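How many demonstrations for a two-arm handover, and what to throw away?

Tralcombe
Posted Saturday, November 18, 2023

We are collecting teleoperated examples for a handover policy: one arm brings a ball, the other takes it. So far there are 116 episodes with wrist video. The policy closes its fingers too early in most rollouts. Do I need 1000 episodes, or is something wrong with the ones I have?

Hetent

More data. We had 2981 by the end of October and it still improved.

Olivares

Look at the spread before you add to the count. If every episode starts from the same pose, the model learns the timing and ignores the camera. Vary the start pose and the height of the ball, and replay the wrist video next to the gripper commands – a lag of a few steps between them will give you early closing.
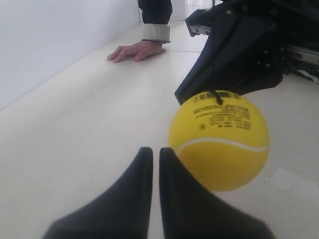 Keep the failed grasps, but label them separately and leave them out of the first training run. I would record 19 episodes per start pose, retrain, and then decide.

Brerkness

Same problem with us, it was the lag.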